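Robotics Workshop, Unit 4: Recording and checking runs
Promer course handout

Read this before you book time on the arm. Unit 3 covered homing and joint limits, and you will need both. Bring your own memory stick, as the bench machines are wiped in the evening.

1. What you are making

Each group records a set of pick-and-place runs at the Sarkby bench and hands them in with a written log. The project target for the whole class is 2000 runs. The class before yours handed in 1159, of which 764 passed checking, so leave time for the checking as well as the driving.

A run begins with the arm at home and ends when it is back there. If you stop half way, save what you have and mark it "part". Do not delete it.

2. Before the first run

Start the Edent logger and wait for the green line. Set the group number. Drive the arm once through the full path with the gripper open and nothing on the bench. Then play back the wrist view at normal speed and again one frame at a time.

Most groups only look at the overview picture and skip the wrist view. Do not do this. A fault there is easy to miss on the overview and it costs you the whole run.

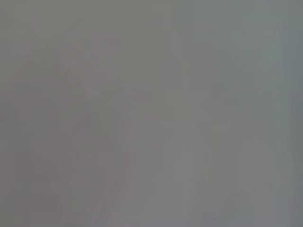 For each frame you check, ask whether you can find one sharp edge. If you can, mark it "clear". If you can only tell areas of tone apart, mark it "soft". If you cannot do even that, mark it "blank". Work from the frame alone and do not use what you remember of the run.

A few soft frames in a run are fine. A run with soft frames from start to finish goes in the "hold" folder – ask before you record any more.

3. The log

One line per run: run number, driver, object, result, frame marks. Write the result as you saw it at the bench. Leave the comment box empty if you have nothing to add.

File names follow the Ibrahim sheet pinned by the door. Run 641 in the shared folder is a good one to copy for layout. Its comments are longer than yours need to be.

4. Handing in

Copy the runs, the log and the hold folder to the class drive by the end of May. Part runs count towards your log mark but do not count towards the target. Late logs lose five marks.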